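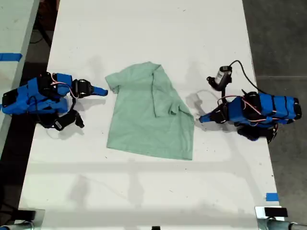 Elutbridge, 20 January 2024

To all subscribers,

The herbarium group acknowledges the enquiry circulated in December, the relevant part of which is repeated for new members.

> Our survey at Gristlow recorded the use of nettle and horsetail
> infusions for kidney complaints. Would the group advise whether
> dried leaf held for up to 36 months may still be sent for extraction,
> or whether fresh material is required?

Dried leaf may be accepted, provided that it was stored in paper and away from light. Samples held in sealed plastic should not be sent. Each packet must carry the collection number, the part of the plant used and the local name as given by the informant. 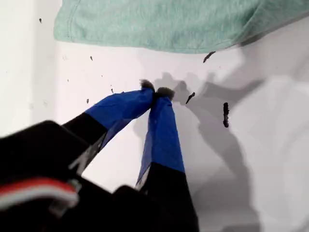 Water extracts will be prepared first — they are closest to the household method — and left to stand for 24 hours before filtering. Alcohol extracts will follow where enough leaf remains. The Arancibia collection, comprising 345 sheets, will serve as the reference for naming. Members who disagree with a name should write to the list and leave the label unaltered.

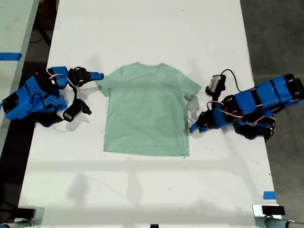 T-shirt laid out flat on the long table.

Packets should be addressed to the Pludadard store, with no more than 4 to a box.

Herbarium Group, Elutbridge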